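Pramilstead workshop, notebook, January, 4 pm

Sorting the small parts at the bench. White compartment tray set out on the wooden top. Grey pieces in the upper rows, green lower down.

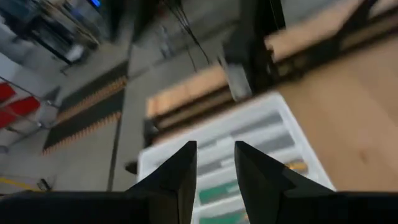

The Fendness bench would rather have the greens in the top rows, as they get used up first. Fair point, but the labels for the store cupboard are already printed, so leaving it until the next batch.

Weidemann order: 150 grey, 13 short. Have asked for the rest. Ridges on the spare tray need a wipe before it goes back.

To do: 2 more trays to fill, then move the lot to the Tirkus shelf.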